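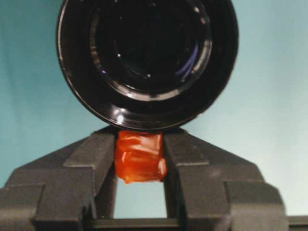
Skandville open day to show gripping of soft items

Cookies: this site uses essential cookies only. Manage settings

May 28, 2026

Skandville will open its handling laboratory at the Cliltotlow site to visitors in October. The open day covers robotic gripping of small, soft and easily deformed items, with live demonstrations on two workcells and a short technical talk before each session.

The first cell runs a two-finger gripper supplied by Prider. Visitors will see it pick single soft pieces from a tray, hold them for inspection and place them in a numbered position. Finger closing force is set per item type and shown on a screen beside the cell. The demonstration run is 200 picks, with the force setting changed halfway through so that visitors can compare the results.

The second cell, built with the integrator Enriquez, deals with placement. Pieces are carried to a fixed point and released on to a moving belt. Belt speed will be raised in steps during the session. Missed and damaged pieces are logged by the cell controller, and the log will be printed and handed out at the end of each session, including the failures.

Soft items remain difficult to automate. They change shape under load, they stick to finger surfaces and they rarely present the same face twice. Much of the work at Cliltotlow has gone into finger tip geometry and into detecting a poor grip early enough to release and try again. The laboratory has completed a series of 2000 trial picks with the present finger design, and the method used for that series will be explained in the talk. Results by item type will be available on paper at the door.

Each session is limited to 20 visitors and lasts 90 minutes. Both cells are guarded, and visitors will stand behind a marked line while the arms are moving. Closed shoes are required. Bags must be left at reception.

Visitors may bring their own sample items for a trial on the first cell. Samples should be dry, clean and no heavier than 15 grams, and should be declared at booking - unlabelled samples will not be run. Food samples are accepted but cannot be returned. Trial results are given to the visitor on the day and are not kept by Skandville unless the visitor agrees in writing.

Booking opens on the Skandville website once the session times are confirmed. There is no charge. Trade press wishing to film should say so when booking, as filming is restricted to the first session. Parking at Cliltotlow is by the north gate, with step-free access to the laboratory from there.

Related items
Finger tip wear: notes from the Cliltotlow trials
Enriquez completes second workcell
Visiting Cliltotlow: site rules and access

Contact the press office | Copyright Skandville 2026 | Back to top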